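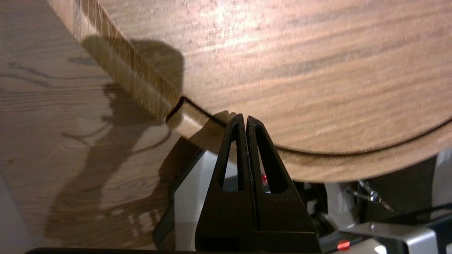

Rundes Holz, rötlich braun, schön gemasert.

Montag, spätabends

Post von der Vovent. Die Hauptversammlung soll jetzt doch über die Übernahme durch Warley abstimmen, und zwar noch im Februar, wenn ich das Kleingedruckte richtig verstehe. Geboten wird ein Preis, den der Vorstand »angemessen« nennt. Im Herbst hat derselbe Vorstand ihn noch »opportunistisch« genannt. Dazwischen liegen zwei Abendessen und vermutlich ein Beratervertrag, aber das ist meine Lesart und steht nicht in den Unterlagen.

Die Unterlagen haben 199 Seiten. Ich bin bis Seite 60 gekommen, dann kam die Sache mit den Vorzugsaktien, und ich habe mir ein Brot gemacht.

Ich halte 2.000 Stück, was nach etwas klingt, bis man es in Prozent ausrechnet. Habe es ausgerechnet. Danach noch ein Brot.

Živko Milošević hat angerufen, während ich kaute. Er will dagegen stimmen, laut, mit Redebeitrag. Er hat sich schon Stichworte gemacht und mir alle vorgelesen, auch die durchgestrichenen. Sein Hauptargument ist das Werk in Pleltow, das im Angebot mit einem einzigen Halbsatz vorkommt (»vorbehaltlich einer Standortprüfung«). Man muss kein Jurist sein, um bei Standortprüfung an Umzugskartons zu denken. Sein zweites Argument ist, dass ihm der Herr von Warley beim letzten Mal die Tür nicht aufgehalten hat. Ich habe ihm geraten, mit Pleltow anzufangen. 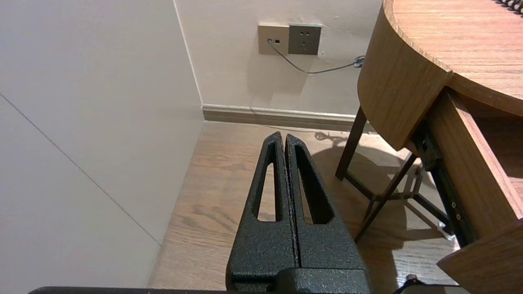
Dann die Frage mit dem Aufsichtsrat. Vukadinović soll gehen, »im besten Einvernehmen«, also im Streit. Schade drum, er war der Einzige, der auf eine Frage gelegentlich mit einer Antwort reagiert hat. Für ihn kommt jemand Unabhängiges, vorgeschlagen von Warley. Ich habe den Satz zweimal gelesen und dann mit Bleistift ein Fragezeichen an den Rand gesetzt, mein bislang schärfstes Mittel als Aktionär.

Ob ich verkaufe? Vormittags ja. Da sehe ich den Aufschlag auf den Kurs und denke an die Dachrinne. Abends finde ich dann, dass man einer Firma, deren Aktie man elf Jahre lang beim Fallen zugesehen hat, auch ein bisschen die Treue halten darf. Der Kurs hat diese Treue bisher nicht bemerkt.

Živko meint, wir sollten zusammen hinfahren, er habe schon nach Zügen geschaut. Erste Verbindung 5.52 Uhr. Angeblich gibt es dort wieder Kartoffelsuppe. Letztes Jahr war sie nach der Rede des Vorstandsvorsitzenden alle, und die Würstchen auch.

Morgen die Anmeldekarte suchen. Müsste in der blauen Mappe liegen oder unter dem Telefon. Und bei der Bank fragen, was die Stimmrechtsvollmacht kostet, falls ich um 5.52 Uhr doch liegen bleibe.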